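In Defense of the Double Bowl and the Scoop
By Sofia Meireles

There are people who feed their animals by eye, tipping the bag until it looks right, and I was one of them for many years. I was cheerful about it, too. I would like to make a case for doing it another way, and I hope you will bear with me, for I have strong feelings about pet food and not many places to put them.
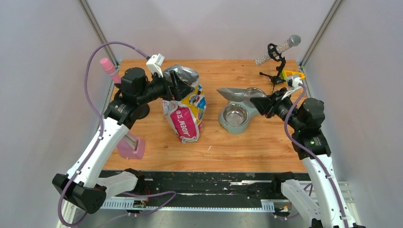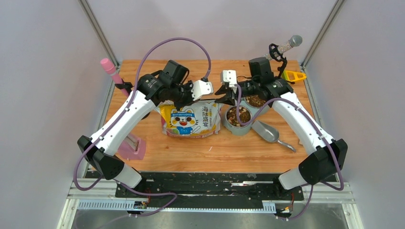

A crumpled package beside a double bowl, and a bag of pet food beside two bowls.

SISBRIDGE, December

My mother's cats in Nogueira ate out of whatever was chipped that month. A saucer, a soup plate, once the lid of a casserole that my aunt wanted back. They lived to great ages and complained the whole time, so I can't tell you that a proper bowl is a matter of health. What I can tell you is that when I moved to Sisbridge and took in two cats of my own, I carried on with the saucers, and my kitchen floor was gritty from one end of the year to the other.

It was my neighbor Bernadette Tillman who set me straight. She came over at seven one morning to borrow an egg and watched me pour out breakfast from shoulder height – I was half asleep – and she went home and came back with a scoop. Just a plain see-through scoop, a little scratched from the dishwasher. She told me I could keep it if I promised to use it, and I have used it every day for four years.

A scoop is a humble thing, and I think we undervalue it. It lets you leave the bag where it is. A full bag of kibble is an awkward customer, heavy at the bottom and floppy at the top, and the shiny kind slides right out of your arms just as you get it tilted. Stand it up on the table, fold the top open, and go in with the scoop, and all of that bother is gone. You also find out how much you've been giving, which in my case was a good deal more than the side of the bag suggested. The vet in Cikville had been hinting at this for some time, very kindly.

Then there is the double bowl. I resisted it. I thought two bowls joined together looked fussy, like a dinner tray on an airplane, and I supposed the water would be full of crumbs by noon. Well, there are some crumbs. I change the water anyway, as I ought to have been doing before. But the thing stays put, and the steel bowls in mine lift out and go in the sink with the breakfast dishes, and my older cat can no longer push her supper under the stove, which had been her chief hobby.

Mine came from a shop on the Zorkby road and cost less than a pizza. I mention it because there is another school of thought now, which holds that an animal should eat from hand-thrown pottery on a little raised stand, and I have friends I love dearly who belong to it. Their bowls are beautiful. I have picked up pieces of three of them.

I do have one complaint, and it's about the bags. I don't mind how loud the printing is, and a good bright pink is easy to find in a dark pantry. But so many of them are a struggle to open neatly. You pinch and pull at the top and nothing happens, and then everything happens, and you are on your knees with a dustpan. I keep scissors on a hook by the pantry door these days, and a big clothespin beside them to hold the fold shut afterward. Bernadette pours hers into a tin. I've tried that, but I never remember which food it was when it's time to buy more, so the bag stays, and the clothespin with it.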